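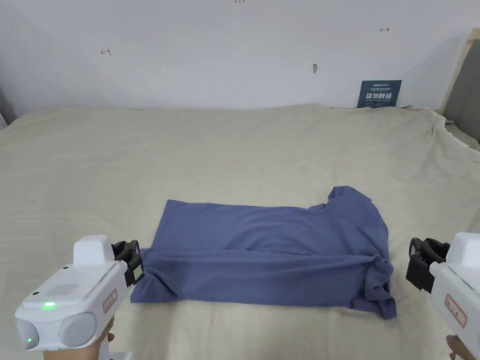 Project report, group 3 - Costmont robotics elective
Filed under: Student Projects, Robotics, Spring

14 shares | 2 comments

Team: Zamfira Enache, Dagmar Beneš

What we wanted to do. Teach a policy to fold a T-shirt from demonstrations. Original plan was towels AND shirts AND socks. By May it was shirts only. Our project name is Costache, it doesn't stand for anything.

Setup. Two hand-held grippers, one per hand, plus the head camera. Shirt on the bed, cream sheet under it. We started on a desk but the desk was too narrow and the sleeves kept going over the side, so bed it is. Height is bad for your back, see Problems.

Data. 221 demos recorded, 48 thrown out. Reasons for throwing out: tracking lost, wrong start pose, Dagmar sneezed (one time). Each demo starts with the shirt dropped flat-ish and ends when both grippers let go and back off. We did not script the order of folds at first. Big mistake. Zamfira does sleeves first, Dagmar folds the body in half and then tucks, and the policy learned some kind of average of the two that does neither. After that we wrote the order on a sticky note and both followed it. All the early mixed demos are still in the training set because there was no time to redo them.

Training. 1380 steps on the lab machine overnight, then it got kicked off by another group's job. Restarted from checkpoint. Loss curve has a bump there, ignore the bump.

Results. Sleeves - good most of the time. Half fold - ok if the shirt starts straight. Final tuck - bad. The fingers close on one layer when they need two, and the bottom one stays behind on the sheet. Collar end is the worst, it bunches up and the policy just keeps pushing at it. We tried a slower approach speed and it helped a little, not enough to put in the table.

Problems.
- gripping thin fabric without grabbing the sheet too. Happened alot
- sheet moves during the session so the background is different from demo to demo
- low bed + long sessions = sore back
- file names. We had two folders called final

What we would change. Agree on the fold order BEFORE recording. Clip the sheet down. Use a shirt that contrasts more, and more than one shirt, ours has probably been folded more than any shirt in the state. Also record some recoveries - what you do when a fold goes wrong - becuase right now every demo is a clean one and the policy has no idea how to fix anything.

Who did what. Zamfira: recording, cleaning the data, this report. Dagmar: recording, training, the slides. Slides are in the shared folder, the second final.

We use cookies to remember your settings and count visits. Accept all | Manage preferences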